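OK, so a few of you asked how I finally got my sourdough to behave after a whole winter of complaining about it on here, and I promised I'd write it up once I'd had coffee. I've had coffee. This is going to be a long thread, I'm sorry, I have never once in my life written a short one.

1/ A bit of background first. I live in a drafty old house at the top of Drakberg, on the windy side, and my kitchen in January is a cold place to be a lump of dough. I kept following recipes that said "let rise four hours at room temperature" and I'd come back to the same sad puddle I had left behind. My room temperature and the recipe writer's room temperature are clearly not related to each other.

2/ So the first thing I'd say, and I say it with love, is put the clock away. I know it's scary! I like a timer as much as anybody. But the dough doesn't know it's supposed to be ready by lunch. Look for it to puff up, get a bit domed around the edges, and wobble when you nudge the bowl. In my kitchen that can take most of the day, and in July it's done before I've finished the dishes.

3/ The starter. Mine came from a neighbor in a jam jar and I nearly killed it more than once. For a long time I was feeding it a spoonful of flour whenever I remembered, and then wondering why it looked gray and smelled like nail polish. It was hungry, poor thing. Now it gets equal weights of flour and water every morning for a couple of days before I bake, and the rest of the time it naps in the back of the fridge behind the pickles.

4/ If you do one thing after reading this, get a kitchen scale. I baked with cups for years and my loaves were different every single time, and I blamed the weather, the oven, the flour, and at one low point the moon. Mine is a plain little Hedlund scale from the hardware store and it's been dropped on the tile more than once and still works. A cup of flour can be nearly anything depending on how hard you pack it. A gram is a gram.

5/ My everyday dough, for the people who scrolled straight down to find it (I see you, I do the same thing): 1000 grams of flour, of which 900 is plain bread flour and the rest is whatever whole wheat or rye I have sitting around. 700 grams of water, 240 grams of lively starter, and 20 grams of salt. That makes two good-sized loaves, one for us and one for whoever is having a rough week.

6/ Mix everything except the salt until there's no dry flour left, and then walk away for half an hour. Go fold laundry. Call your sister. When you come back it will have pulled itself together so much that you'll wonder why anyone kneads at all. Then sprinkle the salt over with a tiny splash of water and squish it in with your fingers. It'll feel like it's falling apart for a minute and then it comes back.

7/ Folding. Wet hand, reach under one side, stretch it up, lay it over the top, turn the bowl, and go again until you've been all the way around. I do that every half hour or so for the first couple of hours, and then I leave it alone under a tea towel. I used to be very rough with it, like I was wrestling a wet cat, and all the air I'd waited so long for went right back out. Be nice to it.
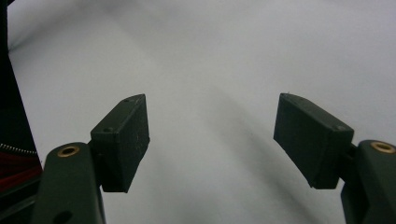 8/ Shaping was my real trouble spot, and I think it is for a lot of people. I used way too much flour on the counter, so the dough just skated around and never got tight. What you want is a little bit of stick underneath, so when you drag the dough toward you it grabs the counter and pulls its own skin snug. Flour on top, hardly any below. I must have shaped a dozen floppy loaves before that clicked, and we ate every one of them, mostly as toast.

9/ Then into a basket or a bowl lined with a floured towel, seam side up, and into the fridge overnight. Rice flour on the towel if you've got it, it doesn't soak in the way wheat flour does and the dough tips right out. The overnight rest does wonders for the flavor, and it also means you bake in the morning when you're fresh and not at eleven at night in your pajamas, muttering. (I have photos of the eleven at night loaves. You may not see them.)

10/ The oven. Get it hotter than feels polite, and put your heavy pot in there to heat up along with it. My pot is an old Clokon with a chip in the lid, bought at a yard sale from a man who seemed glad to see it leave, and I would run back into a burning house for it. Lid on for the first part so the steam stays in and the loaf can stretch, lid off for the rest until it's a good deep brown. Deeper than you think! Most of my early loaves came out the color of a manila folder.

11/ Scoring: one long cut, a little off center, and commit to it. If you go slowly the blade drags and you get a ragged mess. I still can't do the pretty wheat stalk patterns and I've made my peace with that. Mine all look like they've been winked open, and they taste the same.

12/ Now the hard part, let it cool. I know. I KNOW. The whole house smells amazing and there's butter sitting right there on the counter. But the middle is still setting, and if you cut it hot it goes gummy and sticks to the knife. I make myself take the dog around the block, and then around the block again.

13/ A couple of people asked about flour brands and I really am not fussy. I get the big sack from the Gedudeo co-op because it's cheap and I can roll it home in the garden cart. If you switch flours, hold back a little of the water the first time and see how it feels. Some flours are thirsty and some aren't.

14/ And if yours comes out flat, slice it thin, brush it with olive oil and a bit of garlic, and bake it until it's crisp. We had those crackers with soup all through February and my family started asking whether I could please mess up another loaf.

15/ I think that's everything I had in my notes, apart from the discard pancakes, and those need a thread of their own. Tell me how yours turn out, and send pictures, wonky ones especially. I'm off to feed the jar.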